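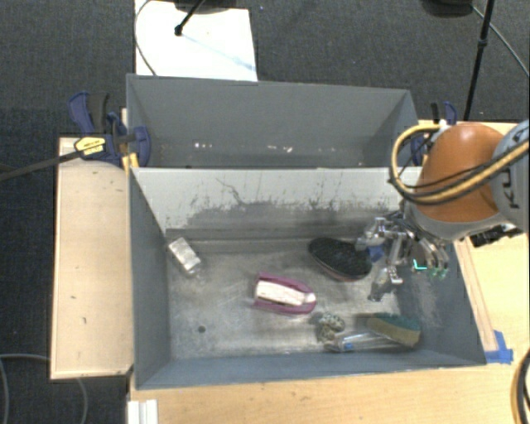
Print this article | E-mail to a friend

I caught the Plollar Glacier's chief surveyor over a bad video link, at 5 in the morning my time, and the first thing she did was apologize for eating toast. She asked me to leave her name out ("my mother reads everything"), so I have.

She's just back from a season measuring how fast the Plollar is sliding toward Orkimura Bay, and I wanted to know what that's like day to day, because I picture crampons and heroics!

"It's mostly stakes," she told me. "You drill a stake into the ice, you write down where it is, you come back and it's somewhere else." Her team had 46 of them out this year. The fastest moved 700 meters between visits, and she sounded almost proud of it, like a parent at a track meet.

I asked whether that number scared her. She took a while over it (or the link froze, hard to say).

"One season doesn't scare me. Ice has moods. What I want is the next 11 seasons, and for somebody to keep paying for the drill bits."

The neighboring Besia Glacier has hardly budged, by the way, and she's got a theory about that. She thinks the Besia is sitting on a ridge of rock, while the Plollar rests on wet mud that lets it slip along. "I can't see under there, so don't print it like it's settled." Okay, so it's not settled!

We got onto camp life after that. The hut at Arai sleeps six if everyone likes each other. They melt snow for tea, and the stove takes forever, and she misses fruit more than she misses her bed. She goes back in December. I asked what she's packing differently this time and she said better socks and a second pencil, then her toast was gone and so was the signal.

Comments (3)

icefan_mo: Would love to see a map with the stakes on it.

Gull Street: Mud under a glacier, never thought about that. Great read.

tentpole: Six people in that hut? We had five and it was a squeeze.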